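February, notebook p. 66 – tables and tubs

In at 8:15, Zohreh Karimi already had the big white table pulled off the wall. Good. Been meaning to sort the top since we moved out of the Grirnham room.

Wiped down twice, first plain water then the Visser cleaner at the weak mix (41 ml to 1000 water). Weak mix is plenty. Strong mix left a film last time and tape wouldnt hold on it for two days. Dry cloth after, go toward the far end, not in circles. Circles leave streaks under the strip lights.

Matte top is nicer to work on than the old glossy one, less glare. Still a bit shiny toward the far left corner depending where you stand. Leave it.

Baskets: blue one stays on this table from now on. It's the home spot for anything going to the wash bench. Far end, a little left of center, flat on its base. Please dont park it on the shelf "just for now" – I spent half of yesterday hunting for it. The holes mean parts can drip so put a towel under if they are wet.

Gray tubs go back to Brallum, wrong size, lids dont seat. Zohreh has the return slip, number ends 408. She thinks they'll swap for the deep ones, I think we get a credit note. Rimo order still not in, so no dividers yet.

Legs – rear right foot was short, wound it out a turn and half. Level reads OK along the length, slightly off across. Recheck after the floor mat goes down.

To do
new cloths (the blue lint ones are terrible)
label for basket, front wall wont take a sticker over the holes so use a tie-on tag
ask Zohreh re: towel stock
move tape dispenser somewhere it doesnt fall off
recheck level

Stopped 11:40. Pick up tommorow with the wash bench, drain is slow again.

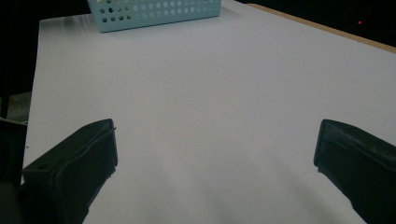 White table, blue basket at the far end.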